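Rechercher dans les demandes Mot-clé ou numéro OK

Assistance Lenum – Matériel pédagogique et dînette
Demande n° 622
Objet : dînette Gruvico, assiettes et fruits factices ; dépôt blanchâtre, tache au pédoncule, inventaire de la mallette
État : résolue, sous réserve du contrôle d'août
Demandeur : établissement Partanen, salle d'activités
Service traitant : assistance matériel, site d'Elau

1. Exposé de la demande

L'établissement signale que la vaisselle et les fruits factices de la mallette « goûter » présentent, depuis leur dernier nettoyage collectif, un aspect terne et un toucher légèrement collant. Les pièces concernées servent aux ateliers de tri et de mise de table. Le demandeur souhaite savoir si elles doivent être retirées du service, si le nettoyage pratiqué est en cause et s'il convient de remplacer la mallette entière ou seulement les éléments dégradés.

Il est précisé que les pièces ont été lavées dans un bac unique, avec un produit dégraissant destiné aux plans de travail, puis rangées le jour même dans la mallette fermée. Aucun choc ni aucune exposition prolongée à une source de chaleur n'est signalé.

La demande comporte en outre une question relative à la poire, dont l'extrémité supérieure porte une marque foncée que l'équipe a prise pour un début de moisissure.

2. Premier échange

Le service a demandé au demandeur de poser les pièces sur une table dégagée, sous un éclairage sans reflet direct, et de procéder à un examen visuel avant toute nouvelle tentative de lavage. Il a été recommandé de ne pas employer d'éponge abrasive ni d'alcool ménager dans l'intervalle.

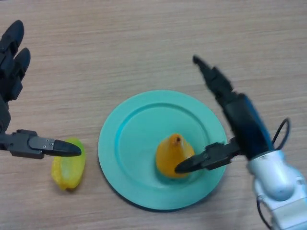

La question de la marque foncée a été traitée en priorité, une moisissure imposant le retrait immédiat de la pièce. Les fruits de la série comportent un pédoncule figuré par un point de couleur, appliqué en fabrication. La petite tache brun foncé visible au sommet de la poire, posée dans le creux de l'assiette, occupe l'emplacement prévu pour ce point et en a la teinte. Le service a néanmoins demandé un essai au coton humide : une moisissure superficielle laisse une trace sur le coton, la teinte d'origine n'en laisse pas. Le demandeur a répondu que le coton était resté propre. La poire est donc maintenue en service.

Pour le toucher collant, l'hypothèse retenue à ce stade est celle d'un résidu de dégraissant insuffisamment rincé, puis enfermé dans la mallette avec une humidité résiduelle. Ce résidu se loge de préférence dans les reliefs : anneau intérieur des assiettes, arêtes de la carambole, base des fruits ronds. Il ne signifie pas que la matière est altérée.

3. Mesures demandées à l'établissement

Le protocole suivant a été transmis à l'équipe de la salle d'activités.

a) Séparer la vaisselle et les fruits. Les deux familles ne doivent pas être lavées dans le même bain.
b) Préparer un bac d'eau tiède additionnée de savon neutre, sans parfum. Ne pas immerger les fruits : les passer au chiffon humide, en suivant les reliefs.
c) Laver les assiettes à la main, recto et verso, puis insister sur la rainure qui borde le creux à l'aide d'une brosse souple.
d) Rincer à l'eau claire deux fois.
e) Laisser sécher à l'air libre pendant 4 heures, les assiettes sur la tranche, les fruits espacés sur un linge.
f) Ne refermer la mallette qu'après vérification au toucher de chaque pièce.

L'attention du demandeur a été appelée sur le plateau des tables en bois clair. Le dégraissant incriminé étant également utilisé sur ce mobilier, un rinçage du plateau à l'eau claire a été prescrit avant toute remise en place de la dînette, faute de quoi le dessous des assiettes se chargerait de nouveau en résidu.

4. Retour du demandeur

Le protocole a été appliqué dans son intégralité. L'établissement indique que les assiettes ont retrouvé un toucher normal. La carambole demeurait légèrement poisseuse le long des arêtes ; un second passage au chiffon a été effectué le lendemain matin, à 7 heures, avant l'ouverture de la salle.

Le demandeur relève par ailleurs que l'assiette turquoise garde un aspect mat et demande s'il s'agit d'un voile persistant. Il s'interroge enfin sur la règle de présentation des pièces lors du contrôle : faut-il laisser les fruits dans l'assiette ou les poser à côté ?

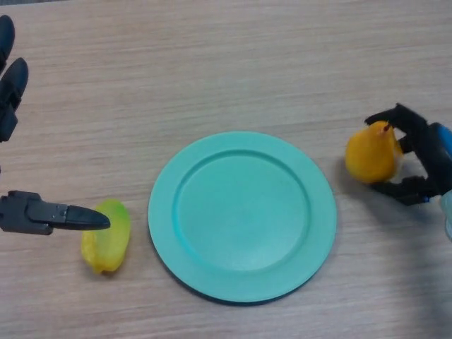 Sur ce dernier point, le service confirme que l'assiette doit être contrôlée vide, les fruits étant posés directement sur la table. Le fond du creux est la zone où le dépôt revient en premier, et la présence d'un fruit en gêne l'examen. La disposition « fruit dans l'assiette » reste admise pour l'atelier lui-même et pour la fiche d'inventaire.

S'agissant de l'aspect mat, il correspond au fini de la pièce. Il n'y a pas lieu de rechercher un brillant par lustrage, ni d'appliquer un produit rénovateur. De très légères marques de frottement sont compatibles avec un usage courant et ne justifient pas de remplacement. En revanche, toute rayure accrochant l'ongle doit conduire à écarter l'assiette.

5. Inventaire et remplacement

La fiche de la mallette détenue par l'établissement ne mentionnait pas la carambole, répertoriée par erreur sous l'intitulé « citron long ». La fiche a été corrigée par nos soins. Il est demandé à l'équipe de détruire l'ancienne version afin d'éviter qu'une pièce ne soit déclarée manquante à la prochaine vérification.

Aucun remplacement n'est accordé au titre de la présente demande. Si le toucher collant devait réapparaître sur un fruit après deux nettoyages conformes, la pièce serait échangée à l'unité, sur retour au site d'Elau, accompagnée du numéro de la demande.

6. Clôture

La demande est passée à l'état « résolue ». Elle sera rouverte d'office si l'établissement signale une anomalie lors du contrôle du mois d'août. Le dégraissant pour plans de travail est désormais exclu de l'entretien des mallettes ; la consigne a été portée au verso de la fiche d'inventaire.

Demandes liées ou récentes
Dînette Gruvico : couvercle de mallette ne fermant plus
Nettoyage des tables en bois clair : produits admis
Fiche d'inventaire : correction d'un intitulé
Fruits factices : échange à l'unité, conditions de retour

Contact assistance | © Lenum, tous droits réservés | Haut de page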